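Subject: Re: [share-kitchen] Things to go before the cupboards get done

Hi all,

Sorry for the slow answer, I've been flat out and only sat down with a cuppa at 4 this afternoon. Quoting the bit I'm replying to:

> Is the blue tray from the Lerkau box still going? And does it have
> proper hollows in it or is it flat? I've got Skullitz jars that slide
> all over the shop in the back of the car. Also wouldn't say no to a
> mixing bowl if there's one about that isn't plastic. Happy to pay.

Yes, still going! I'd put it aside for my sister but she's gone and bought herself a Rivix one, so it's yours if you want it. It's the long oval one with the round ends, and it does have hollows, three of them in a row along the bottom. They're shallow, so I'd test a jar in it before you trust it on a corner. I measured nothing, sorry – if you send me the width of your jars I'll get the ruler out.

The bowl I'd forgotten all about until I went through the bottom shelf. I reckon it holds plenty for a double batch of scones (I do 600 grams of flour and there's room to get your hands in, which is my only test of a bowl). Don't pay me for it. If you feel bad, bring a lemon slice to the November swap and we'll call it square.

I did say 20 dollars for the whole Lerkau box in my first message, and that still stands if anyone wants the rest, lids and all. There are 8 lids and I can't swear they match anything.

Tray first, bowl second:

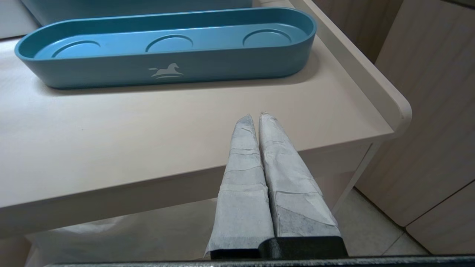
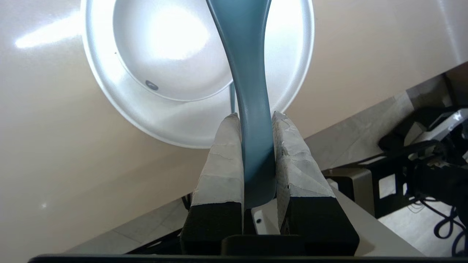
Filed under: Kitchen – Giveaways and swaps

The tray has a little running horse on the front, in case anyone's collecting the set. The blue utensil over the bowl matches it pretty well for colour, and I'm happy to throw that in too.

Pick-up is from my side gate on Abbasi Street, any evening after the kids' tea. Knock loudly, the dog's deaf and so am I when the range hood's on. If I haven't heard back by the time the cupboard people start, I'll offer it all to the next person who writes in.

Cheers, and thanks for the rhubarb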